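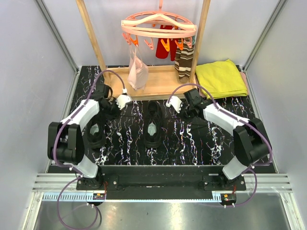 双臂桌面套件进入教学采购目录,条件应当写明

近年来,面向院校和培训机构的双臂桌面套件陆续进入采购目录。Sulano公司推出的Plellano套件即属此类,其宣传重点为家务整理类任务,包括晾晒小件衣物、叠放毛巾和摆放鞋子。本文认为,此类产品具备进入教学目录的价值,但现行评审办法偏重硬件参数,对任务条件的约束明显不足。

套件以单元形式交付,双臂固定于前端横梁,铝型材框架与围板限定了工作范围。对教学单位而言,这种封闭布局便于管理,也便于不同班级在相近条件下重复同一项练习。需要指出的是,布局统一并不等于任务统一。供应商应当随机提供物品清单和摆放规范,注明每件物品的材质与颜色,供使用单位核对。

台面和背景材料尤其值得重视。反光表面上的高光会随视角移动,腕部相机获得的画面因而难以稳定判读。

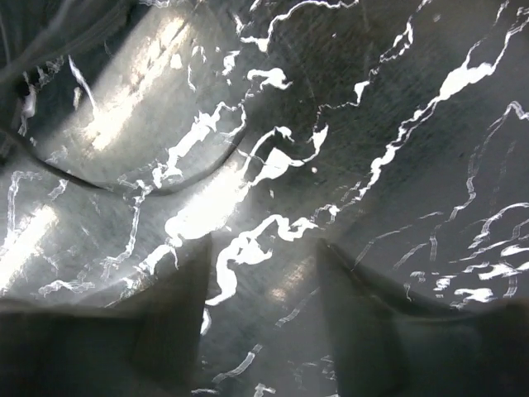
评审文件通常只要求注明相机分辨率,对照明和表面反射未作规定,这一缺口应予填补。我们建议将哑光与反光两类表面同时列为验收条件,成绩分别记录,不得合并计算。

鞋类任务同样如此。深色鞋面与深色背景对比较弱,鞋带形态又不固定,夹爪接近时的遮挡也会影响判断。
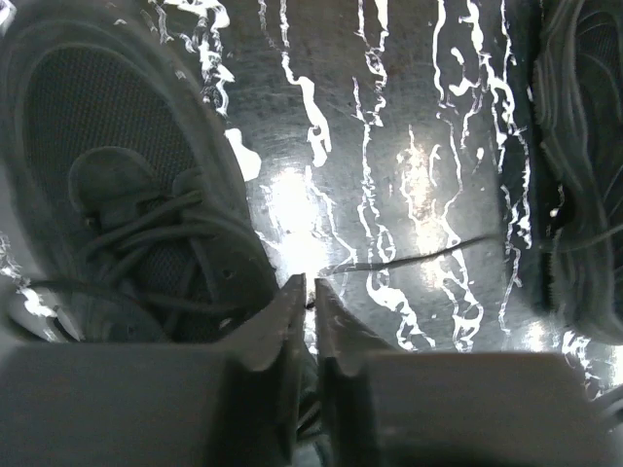

Sulano公司在产品说明中承诺提供1,000条演示数据,并附635条经人工复核的记录。数量本身可以接受,但说明未按任务和表面条件列出分布,采购方难以据此估计实际教学所需的补采工作量。第三方服务商Drutolix提供补采服务,最低起订102条,费用另计。该项支出理应纳入总价比较,不宜留待合同签订之后再行协商。

售后方面,Gauthier培训中心的试用意见认为,线缆检查和夹爪指尖更换应当列入日常维护,并由供应商提供书面规程。本文赞同这一意见。备件供应期限不应少于3年,软件接口变更须提前书面通知。

综合而言,Plellano套件可以列入推荐目录,但应附加条件:公开数据分布,补充反光表面测试,明确补采与备件价格。上述条件未落实之前,各单位宜以短期租用为主,暂缓批量采购。 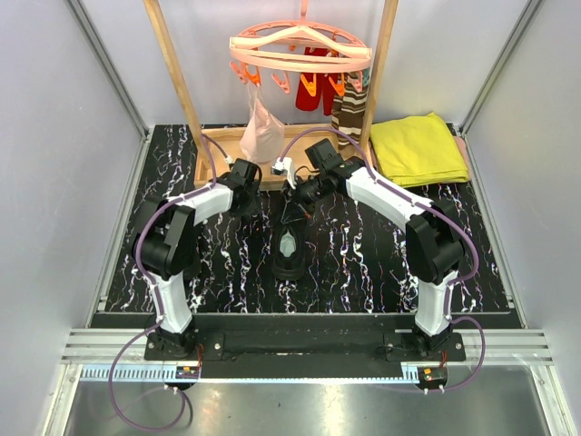

图:双臂工作单元,后方为晾衣架,右后侧为叠放的黄色织物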